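Recording your first pencil-in-cup set with hand-held grippers

So you've got your two grippers, you've got a table, and you want a set of examples good enough to train on. I've done a fair few of these now, and the pencil-in-cup task is still the one I'd start anybody on. It's small, it's cheap, and it shows up every bad habit you've got!

Get the table ready first. I put a plain white board over the top, matt if you can find one, as a shiny one throws the lights straight back at you. Put the cup near the middle where both hands can reach it. Then do a slow pass over the whole area with both grippers in hand and check the tracking holds right out to the corners of the board. If a marker plate drops out, tilt your wrist and try again before you start blaming the software (I lost most of an October afternoon that way).

Now the cables. Let them fall behind your wrists, with enough slack that you can cross one hand over the other without feeling a tug. Gun-woo tapes his to his sleeves. I find that annoying, but his recordings are lovely and smooth, so have a go and see.

Start every take from the same rest position, jaws open, and hold still for 2 seconds. Then go in for the pencil. Pick it up nearer the middle than the end, lift, bring it over the cup, lower it and let go. Open the jaws fully before you pull away – a half-open jaw will drag the pencil back out and you'll have to bin the take.
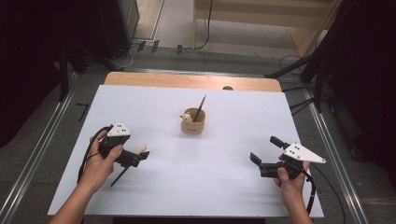 Go slower than feels natural. My first lot for the Vustcombe project were all done at normal human speed and the trained policy kept stabbing at the rim of the cup. Rodica watched two of them and told me to do the lot again at half the pace, and she was right, annoyingly.

Do vary things, though. Turn the pencil round between takes, shift the cup a little, swap which hand does the picking. I change one thing every 3 takes and jot it in the notes column so I can find it later. If you fumble and recover neatly, keep it. Those are really useful! If you drop the pencil on the floor, stop and throw that one out.

Stop for a break when your thumbs start to ache. Mine go at 90 takes or so my notes tell me, and after that I get sloppy with the release.

The set I'm using at the moment has 211 takes in it after sorting. Watch yours back at double speed before you upload anything – jumps in the tracking are much easier to spot that way – and name the folder after the task and the month. Ea has a whole drive of folders called "test new" and I still can't get her to change them.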